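Home Projects Work with us Notices Contact

Call for participants: gripper and controller comparison
Posted October by the Skuletell bench team

Skuletell is looking for people to take part in a paid trial comparing two sets of gripper fingers and two hand controllers on our two-arm sorting bench. You don't need a background in robotics. We want a mix of people, including some who have never driven an arm before.

The job itself is simple to explain. Small electrical parts and pipe fittings have to be picked up and moved between shallow plastic trays. You drive both arms from a seat beside the bench, using either the Zerner controller (two handles on jointed stalks) or the Shih controller (a pair of hand-held grips with a trigger each). Everyone will use both controllers, and everyone will use both sets of fingers, the standard flat ones and the softer Mustar pads.

We already know the flat fingers are fine on anything with square sides. What we don't know is how they compare with the pads on small round parts lying on their sides, or on parts with a circuit board attached that shouldn't be squeezed hard. The trays are stocked with that in mind.

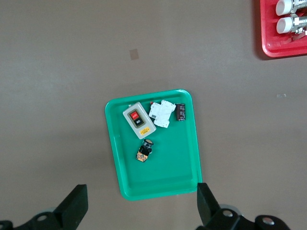 Each participant comes in for 4 sessions of 80 minutes, with a break halfway through. The first session is mostly practice. In the other three you will work through a set list of picks at your own pace. We log how long each pick takes, how many tries it needs and how hard the fingers close. We also ask you to fill in a short form after each block about comfort, effort and which setup you'd choose if you had to do it all day.

You will mostly watch the bench directly, but in one session you'll work from the wrist camera views on a monitor. Some people find this harder than they expect, and it's fine to be slow. A staff member stays in the room the whole time and can stop the arms at any point. So can you – there is a foot switch under the desk.
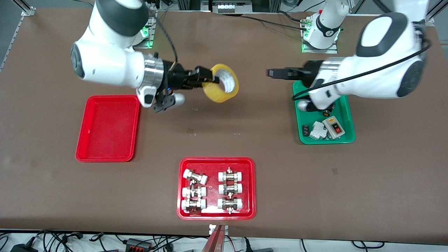 The bench, with both arms over the work table and the red and green trays set out.

Who can apply

You should be 18 or over, able to sit for 80 minutes with a break, and have the use of both hands. Glasses and contacts are fine. Please tell us if you are colour-blind. It won't rule you out, but we'd label the trays for you. If you have used either controller before, say so in your application, as we have a limited number of places for experienced drivers.

Pay and times

You'll be paid a flat rate for each session, at the end of that session, and parking is covered. If you withdraw partway through, you keep what you've been paid. Sessions start at 9 am, 1 pm and 4 pm. We'd like your four sessions to fall within a fortnight if you can manage it.

How to apply

Use the form on the Work with us page and choose "Gripper comparison" from the list. Tell us which start times suit you, which hand you write with, and any experience you have with game controllers, machinery or fine handwork such as soldering or sewing. Keep it under 2000 characters. Applications close at the end of October and we'll reply to everyone, whether or not we can offer a place.

Comments

tinsnips: Can left-handers apply? The last study I did somewhere else turned me away.

Skuletell bench team: Yes, please do. Both controllers work the same on either side.

marlo_k: Did the practice round of this in the winter. The Zerner handles are heavier than they look, so wear something with loose sleeves. Shih was easier on my shoulders but I dropped more.

greyheron: Is there any chance of evening times? I finish work at 5.

Skuletell bench team: Not for this round, sorry – 4 pm is our last start.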